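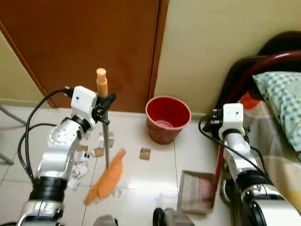 Fig. 1. Mop and dustpan on a tiled floor.

Housekeeping Operations, Week 7: Floors, Soil and Time
Notes by Meron Nigatu
October 15, 2020

Hi everyone. These are my notes from this morning, tidied up a little for those of you who had trouble with the audio. I went off on a tangent about grout, and I've left most of it in because I think it'll help you with the worksheet.

So, soil. When I say soil in this course I mean anything on a floor that shouldn't be there, and we sort it by how it lets go. Dry soil (dust, grit, crumbs, hair) lets go when you push it or lift it. Water-soluble soil, like spilled juice or a sugary drink, lets go when you wet it. Greasy soil needs a detergent, and mineral soil - hard water marks, soap scum in showers - usually needs something acidic. Get the category right and you've done most of your thinking already.

The order of work is the part I will nag you about until May. Dry work comes before wet work, every time. If you mop over grit you make mud, and then you push the mud into the grout lines and leave it there to dry. I did exactly this for my whole first month at the Clutivside, which was a hotel with more tile than sense, and my supervisor let me do it until the corridor outside the kitchen went gray. Then she handed me a brush and I learned about grout on my knees!

A quick word on tile itself. Glazed ceramic doesn't soak up much, so it's forgiving. Unglazed quarry tile is thirstier and holds on to grease. Natural stone is its own world: marble and limestone react with acids, so the vinegar trick your aunt swears by will etch the surface and leave dull spots. Grout is usually cement based and porous unless it's been sealed. You can test a sealed line with a drop of water. If it beads, good. If it goes dark, the seal is gone or was never there.

Dilution next. I know, arithmetic before lunch. A ratio of 1 to 30 means one part concentrate to 30 parts water, so 31 parts altogether. People forget that last bit and then can't work out why their bucket doesn't match the chart. Measure the water first and add the product to it, which keeps the foam down and the splashing too. More product doesn't clean better. It leaves a sticky film and the film catches dirt, and by the afternoon the floor looks worse than when you started.

Contact time is the other thing people skip. A disinfectant has to stay wet on the surface for as long as its label says. Read the label, please, and don't go by what we used last year.

Now the case we worked through, the Gebru building. Tiled area is 1466 square feet on the ground floor and 2525 upstairs, so 3991 in all. Several of you used only the ground floor figure. Go back and read the second paragraph of the sheet! The building has one closet with a sink, and it's on the ground floor, so somebody is carrying water upstairs or waiting for the elevator. Put that in your time estimate. I want to see a line for it.

Someone asked about figure-eight strokes versus straight pulls. For a string mop I like the figure eight, walking backward, turning the head over when one side is loaded. For a flat mop, one steady S shape with the same edge leading. Change the water when you can't see the bottom of the bucket.

For next week:
Read the chapter on hard floors, skip the part on wax stripping.
Finish the Gebru estimate, up to 2 pages, with your dilution math shown.
Find one floor at home or at work, write down what it's made of and how you know.

Office hours are the usual time. If the upload page is being difficult again, email me the file and I'll sort it out on my end.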